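Flillis Hand-Held Gripper, second version, with the Zedham practice guide
Posted in March by the bench reviews desk

We bought the Flillis for demonstration work, where a person holds the gripper and does the task by hand so that a robot arm can be taught from the recordings. It came with a printed guide from Zedham, who sell the kit, and this review covers both. The tool is easy enough to judge in a day. The guide took longer, as you only find out whether a rule is any good by keeping to it.

The gripper first. It has two fingers and a trigger, and one cable. The trigger is light and has no dead travel at the start, so small movements of the hand come through as small movements of the fingers. The weight sits a little too far forward. After an hour my wrist knew about it, and I would have liked a strap.

The pads push on over a lip and can be swapped without tools. The guide says to check them at the start of each session and wipe them with a damp cloth, then leave them to dry. We did this and had no trouble with slipping. A spare set is in the box, though the screws are not included as spares and should be.

Now the guide. It is 96 pages long and could be half that. The first part deals with the table, and it is the best section. Lay the cloth before anything goes on it, and keep the same cloth for the whole set. Use ordinary packets and boxes in mixed sizes, and include soft things as well as stiff ones. Put some in a tray and some loose on the table. Do not tidy between takes unless the task is tidying.
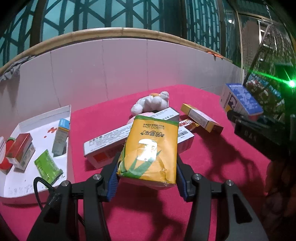
Soft packs are where the rules on grip force matter. The guide asks you to close until the item is held and then stop, even if you feel you could squeeze harder. A person will over-grip without thinking, and an arm taught from that will crush things. It also says to hold still for two seconds before moving off. I thought this was fussy, but my own takes were easier to sort when I had done it, so I have kept it up.

The rule on cables is short and sensible: route the cable away from the working side and look at it before every take. The rule on lighting is vaguer. It asks for "even light" and says nothing useful about shadows from the tool itself, which you will get with any lamp overhead. Zou's older guide handled this better, with a simple drawing of where to stand.

I don't agree with the limit on session length. Zedham allows 256 takes before a break, with no mention of time. Some tasks take a few seconds and others take a minute, so a count on its own means very little. We set our own limit by the clock and wrote it inside the cover.

The part on record keeping is good. Each failed take is kept and marked as failed, and you write down why in plain words. Dropped items count as failures even when you pick them up again. There is a tick sheet at the back for all this, and it copies well.

Compared with the Nollix we used before, the Flillis is lighter in the trigger and heavier in the hand. The Nollix guide was three sheets of paper and left out nearly everything about grip. If you already own one, the Zedham guide is still worth having — most of it applies to any two-finger tool.

I would buy the gripper again, and I would ask Zedham to cut the guide down and fix the page on breaks. The index also sends you to the wrong page for "pads".

Last updated: Sunday

Contact the reviews desk | Copyright, all rights reserved | Back to top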